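Monday, October 9, 2023

Second full day on the pad comparison. Changed over to the mesh pads on both hand-held grippers before nine and left everything else alone: same cables, same marker cubes, same firmware on the Tudby controller. The pillow stays the test piece for now, with the white cloth as the thin-material check. 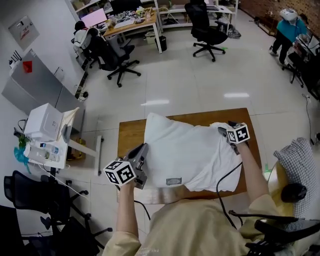
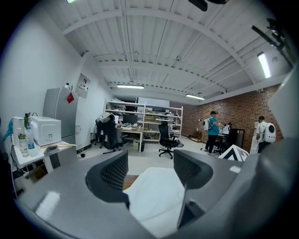
Pillow on the table, head view, and white cloth between the jaws, gripper view.

The mesh pads hold fabric much better than the smooth Kurum ones we had on until Friday. With the smooth pads I had to close almost to the stop before the pillow cover would follow the jaw, and it still crept when I pulled sideways. With the mesh it follows at a little under half closure. I logged 8 corner pulls per side at each closure setting and the left and right grippers agree well enough that I won't bother swapping them again.

Thin cloth is less clear. A single layer goes in between the pads fine if there is a fold to aim for. Lying flat, it needs the jaw tips pressed into the table first, and then the angle matters more than the pad does. I tried steep and shallow. Steep is better with the mesh – the tip edge catches – but it puts more load on the finger mount than I like. Check the mount screws tomorrow before starting.

Release is the weak point. The smooth pads let go as soon as the jaw opens. The mesh holds on to a thread or two of the weave, so the cloth lifts a bit and then drops somewhere other than where I meant it to. On the pillow this makes no difference. On anything that has to be laid flat it does. Opening slowly helps, opening in two steps helps more. I wrote both into the log as separate conditions so they can be compared later.

Cameras. The wide lens on the head view is staying. It bends straight lines badly, but I can keep both hands and the whole work area in view without having to think about where I look, and the calibration takes care of most of the bend. The Halliday lens I ran in February was much flatter and kept losing one gripper whenever I reached to a far corner. The gripper view is good on the jaws and poor on what the jaws are about to touch, which I have now noted three times in three different notebooks. A small tilt forward would fix it. The bracket has no room for a tilt, so this means a new bracket.

Marker tracking was steady in the morning and had gaps in the afternoon. Most gaps fall where I roll the wrist inward and my sleeve comes near the cube. There were also short dropouts with the cube pointed straight up at the lights, which suggests glare. Dropped exposure one step and the second kind went away. The first kind needs a longer stalk under the cube or shorter sleeves. Sleeves are cheaper.

Timing: the head stream and the gripper streams drift apart over a long take. After 200 seconds I could see it by eye in playback, with the jaw closing in one view before the other. Restarting the clock sync between takes holds it well enough. The Bolstead recorder is supposed to do this without being asked and does not. Cut all takes to a shorter length for now and wrote the start time by hand as a backup.

Cable drag still bothers me on the right side. The connector pulls outward when my arm is fully extended, and I catch myself shortening the reach to avoid it, so the far corner data is probably a bit timid. Rerouted along the forearm with two straps after lunch. Better, though the upper strap slides. Redo the far corner set and mark the old one as doubtful, don't delete it.

Trigger force is fine for an hour and not fine after that. My right index finger was stiff by four. The lighter spring is in the drawer with the Kurum parts; fit it on one gripper only, so there is something to compare against.

Pad wear after today: nothing I could see on the left. On the right the mesh has picked up lint along the lower edge. Brushed it off and repeated the last set, same numbers. The plan is to inspect again at 300 closures and then at 800, with the lint left on until the first of those.

For tomorrow: mount screws, lighter spring, far corner set again, then a towel if there is time. Bring a towel.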